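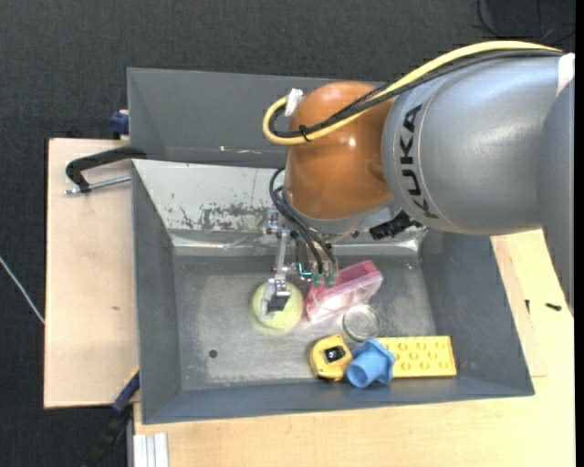 The grey bin, with the pink box and the yellow-green disc side by side.

I have been meaning to write about bins for most of the summer, and I realize that's a sentence only a certain kind of person will find promising. If you're that kind of person, welcome, get yourself something cold to drink. August is too hot for anything ambitious anyway, and sorting small things into larger things is about my speed right now.

What I'm really talking about is the stuff that has no category. Every home I have lived in has had a drawer for it, and every drawer has eventually refused to close. You know what goes in there: little plastic boxes, round flat pieces of something, a cap, a clip, half of a set. Each one is perfectly nice by itself and I can never bring myself to throw it out. Put them together and you have a drawer you open with a butter knife.

So I've come around to the open metal bin. I like that you can see into it from above and that everything sits right there on the floor of it, and I like that metal doesn't mind being knocked about. A scuffed grey bottom suits me much better than a nice fabric lining that you feel guilty about. I tried the fabric kind, years ago, a set of 4 from Kultelis, and they were lovely for one season and then they slumped in the middle like old cushions. I think two of them are holding wool now and the others went to the porch and never came back.

The other thing about a plain grey bin is what it does for color. Pale yellow-green and see-through pink are not colors I'd ever put together on purpose (I once painted a bathroom in something close to that combination, and we will not be discussing it), but against grey they look downright cheerful. It's a bit like laying out beads on a dull cloth. Your eye goes straight to what you want, and you don't stand there stirring with one finger the way you do in a drawer.

I do have opinions about translucent boxes, while we're on the subject. I'm very fond of them, the colored ones especially, and I'd buy far too many if I let myself. A rectangular one is worth ten of any other shape because it will go along a wall or into a corner and stay where you put it. In theory. Mine always end up set down crooked, one end higher than the other, and then I walk away and call it done. I've stopped fighting that. A small collection in a roomy bin can afford to lie at whatever angle it likes, and the minute you start lining everything up you'll want dividers, and then you'll want labels, and then it's suddenly dinnertime and you are reading the manual for a Dernix label printer. Ask me how I know. I made 7 labels with that thing, and one of them said "misc."

Round flat things are harder. They want to lie down, which is fine, but they will slide under anything with a raised edge and stay there until you've bought a replacement. I've settled on keeping them in plain view with a bit of room around them, and no more than a few to a bin. My mother kept hers in a cookie tin, stacked up, and the sound of that tin coming down from the shelf is probably the clearest memory I have of her kitchen - I could pick it out anywhere.

Anyway, my method, if it deserves the word. I tip the whole drawer out onto a towel. I put back only the things I could use this week without going to look for another part first. Whatever is left goes in the metal bin, and the bin stays out where I'll walk past it. If I've passed it for a month without reaching in, I take a good hard look at what's there and a box goes down to the swap table on Kinnunen Street, where somebody always seems to want exactly what I had given up on.

I still have the bathroom cabinet to get through, and a shoebox of cords I've been pretending belongs to someone else. If you have a good way of keeping round things from wandering off, please leave it in the comments. I'll read every one of them, probably out on the porch, with the wool.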